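News > Press releases > Handale

Maltholm opens second showroom in Handale

2020-01-26. Furniture maker Maltholm opens its Handale showroom to the public in June. 3,000 square feet, one floor, free parking out back. 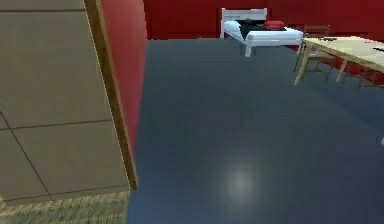

Lease is signed with Betancur Properties for 12 years. The store will hire 23 people, most of them local. Applications open now, details on on the jobs page.

Storage comes first. The Zaltinari line, sold only by mail untill now, gets its own section. Delivery free within 160 miles.

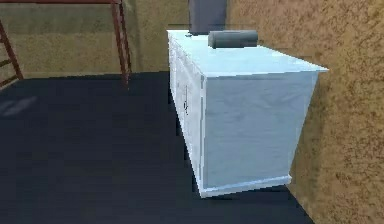

Long, low cabinet with a pale blue top.

Trade preview before opening, by invite. Press welcome, please email ahead.

Contact: Maltholm press desk | © Maltholm | Back to top

Related
Betancur fills last unit in Handale
Zaltinari line adds new colors
Spring delivery times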